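Wismont Shared Workshop
Build Your Own Two-Arm Sorter: handout for session 2
Apr 3, 2018

Okay, so last time we got as far as a frame that doesn't wobble and two arms bolted to it. If yours still wobbles, go back and fix that before you read any further (I mean it!). I spent most of March chasing a gripper that kept drifting to the left, and it was one loose bracket the whole time.

What we're doing tonight

Sorting small flat stuff into bins. Sounds easy, and your hands have been doing it since kindergarten, but flat things are miserable for a two-finger gripper. A block has sides you can grab. A card lying on a table barely has an edge. Crumpled packets are kinder because there's usually a corner sticking up, so start with those if you want an early win.

Setting up the table

Bins go along the back, where both arms can get to them, and the pile goes in front. Use two bin colors and keep them the same all evening, or your notes will make no sense later. I like blue and yellow. Leave some bare tabletop next to the pile too, so an arm has somewhere to put a thing down and try again.
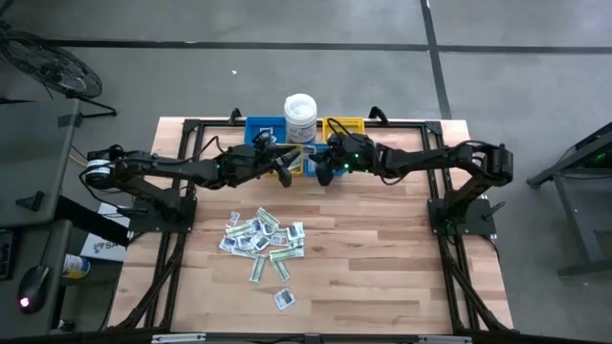
Paper pieces in the first one, packets in the second, with blue and yellow at the back both times.

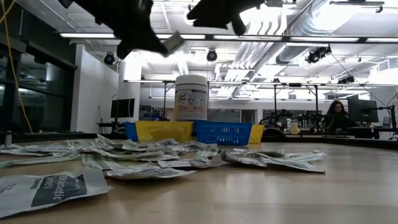 Teaching the positions

1. Power up with both arms folded back and your coffee somewhere else.
2. Move the left arm by hand to just over the pile and save that spot as HOME_L. Do the same on the right for HOME_R.
3. Save one drop spot per bin, a little above the rim. Too low and you'll hook the edge on the way out.
4. Run it empty at slow speed. Then run it empty again!

If you're using the Flamel driver board, the gripper value goes from 0 to 4000, and fully closed on mine reads 977. Yours will be different, so write it on a piece of tape and stick it to the base. The Cotum boards do this for you at startup, lucky you.

When both arms want the same spot

Give one arm the right of way. Mine is the left, for no deep reason. The other one waits at its home position until the first has cleared the middle.

For next time

Bring your saved positions file and something flat from your own kitchen drawer. We'll start on the Moodley foot pedal, so wear real shoes.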